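How to question a candidate at a Cloltby forum

Most forum questions get a speech for an answer. Yours can do better, but don't expect miracles.

Write it down first, in 33 words or fewer. Ask about one vote or one budget line. "What will you do for parks?" gets you nothing. "Would you vote to close the Lukell pool in August?" might.

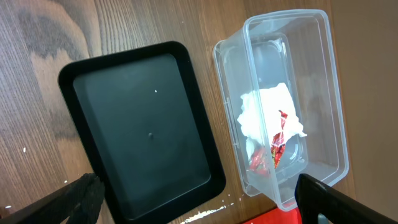

A black tray and a clear plastic container on a wooden tabletop.

Hand your card in before the doors close. Moderators say they read them all. With 300 people in the room, I doubt it, so bring a second copy and use the floor mike.

If the candidate wanders off, say "Is that a yes or a no?" and stay standing. Write down the exact words. Campaigns remember things differently by election day.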